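Chapter 3
Surfaces and Cleaning in Shared Workrooms

Learning goals
After this chapter, students should be able to describe how a work surface is inspected, choose a suitable cleaning method, and keep a written record of the work.

A work surface is judged first by its finish. Matte finishes scatter light and hide fine scratches, while glossy finishes show every streak. Pale colors make spills easier to find.
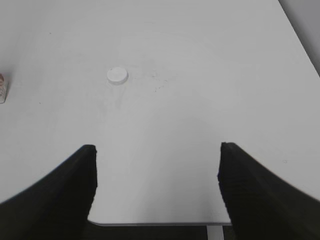

Inspection should take place before any liquid is applied. Dry grit dragged under a wet cloth will cut into the finish, and the damage is permanent. In the Dreva building survey, Lesego Ntuli examined 931 tabletops and recorded the same fault again and again – fine curved scratches left by hurried wiping.

Lighting also affects inspection. A mark that cannot be seen from one side of the table may be plain from another, and shadows can be mistaken for stains.

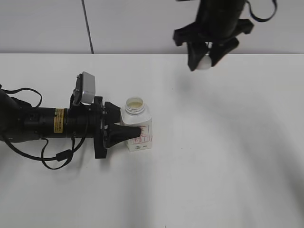

Figure 3.1 Soft shadows across a white tabletop.

Cleaning products must be kept in closed containers and returned to storage after use. Each container should carry the name of its contents and the date it was filled. Lindemann's rule, named for Ludger Lindemann of the Lollow training center, states that an unlabeled container is to be treated as hazardous until its contents are known.
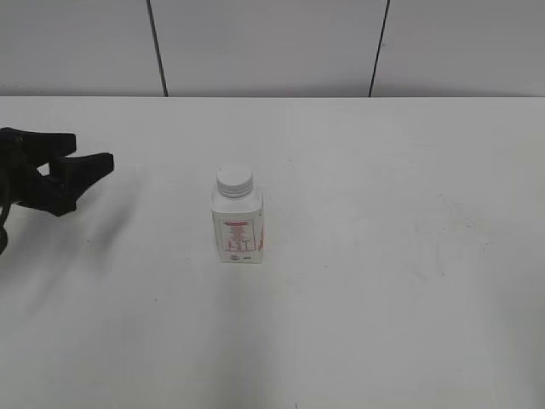

Figure 3.2 A small white plastic bottle on a tabletop.

Section 3.1 begins with dry methods. Wet methods and the care of damaged finishes follow in Section 3.2.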